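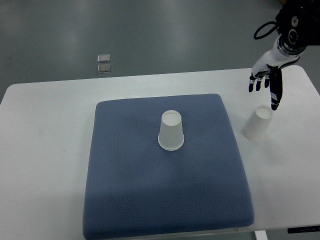 Prerwood 3 review: grasp planning for small labs

We have had Prerwood on our bench machine since January, first as the trial and then as a paid license. It is a grasp planner with a perception front end. You give it a depth camera, a hand model and a goal, and it gives you a ranked list of grasps and an arm path for each one. Version 3 costs 189 dollars a month per robot. That is a lot for a lab with two people in it, so I want to go through what you get.

Setup

The installer worked the first time on a clean machine. On the older one it complained about the graphics driver and stopped, with an error message that named the right package. Describing the hand took longer. Prerwood ships with parallel grippers and a few suction tools ready to go, but for a hand with fingers you write the joint limits and coupling into a text file yourself. The manual covers this in one page, and the page has a mistake in it (thumb rotation is in radians, not degrees). Tania Hettiarachchi found that out by watching the preview fold the thumb through the palm. Support confirmed it the same day.

Camera calibration is a guided routine and is the best part of the setup. It tells you which poses to add when the result is weak.

Perception

Our standard test is plain white paper cups on a white table with a cushion in the middle. One cup goes upside down on the cushion and another goes tilted on the tabletop. It is a dull test and it breaks a lot of software. White on white gives the segmenter very little color to work with, the inside of a cup looks like a hole to most depth cameras, and the waffle texture of the cushion adds noise right where the rim sits.

Prerwood handled the upside-down cup well. The mask was clean down to the rim, and the fitted shape had the narrow end up, as it should. The tilted cup was less steady. With the default settings the fitted axis flipped end for end between updates, so the planner kept changing its mind about which way the mouth was facing. Raising the "pose hold" value to 2 stopped this. I would make that the default.

Soft surfaces are a separate matter. Prerwood fits one support plane for the whole table unless you tell it otherwise. The cushion came through as a raised block, and the collision margin around it was so wide that grasps low on the cup were thrown out. You can add a second support surface by hand and mark it as soft, which shrinks the margin. After that the low grasps came back. The setting is saved with the workspace, so you do it once.

Planning

Planning is quick enough that I stopped thinking about it. The ranked list is easy to read, and clicking a grasp shows the hand at the pre-grasp pose with each contact point marked. When a grasp is rejected you can see why: reach, collision, joint limit or low score. Koivisto, which we used before this, only told you that planning had failed. I spent many evenings guessing.

The scoring favors a firm grip, and a paper cup does not want one. There is a force cap per object class, but it is buried in the advanced tab and it resets when you rename the class. Set it before you run anything thin-walled.

I also don't like how the wrist approach is handled. For a cup lying near the cushion the top choice often came straight down with the fingers spread, even when a small tilt would have given more room. You can add an approach cone to fix it. Lutfa Mollah wrote a short script that sets the cone from the fitted axis, and we now load it with every job.

Logging and control

Every run is saved with the point cloud, the masks, the plan and the joint data on one timeline. You can scrub back, change a setting and replan from the same moment without moving the arm. I use this more than any other feature.

The control side is thin. Prerwood sends a path and waits. If you want to react to touch during the close, you write that yourself against the Edach driver or whatever your hand uses. The sample code for this is short and clear, though it only covers position mode.

Who should buy it

If you run a two-finger gripper over bins, there are cheaper planners that will do fine. If you have a hand with fingers and awkward objects, the replan tool and the rejection reasons are worth the money to me. We have renewed through the summer. The Drovthorpe reseller will extend the trial to 3 months if you ask, and I would ask, as the hand file alone could eat the first week.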